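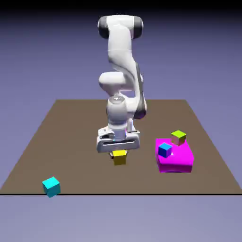 How long should I leave the Misholm running before I trust the first reading?

Give it 30 minutes with the windows shut, and don't stand over it breathing, like I did!

Section 6: Setting up your humidity monitor

I've put three of these in my own house now (the basement one twice, long story), so I'll tell you how I do it.

1. Pull the battery tab out of the back. The screen wakes up with two dashes. That's fine, leave it.

2. Pick an inside wall, well away from the stove and the shower. Mine hangs in the hallway at shoulder height.

3. Hold SET until the dashes blink, then choose your room type with the arrows. I use "Bedroom" for pretty much everything, even the den.

4. Press SET once more to save. You'll hear a beep, a really quiet one, so turn the radio down first.

Note: the memory holds 2000 readings and then starts writing over the oldest ones. Copy down anything you want to keep. Florence MacDonald, who proofread this guide, does hers every Friday over coffee.
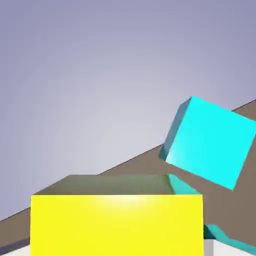 Fig. 8. Yellow box and cyan cube.

5. Come back after the wait and compare the number with another gauge if you own one. A small gap is normal. If it's a big one, hold both arrows down for a reset and start again at step 3.

Caution: never wipe the vent slots with a wet cloth. A dry paintbrush works great, and I go over mine in October when the heat comes on.

Battery changes are in the next section.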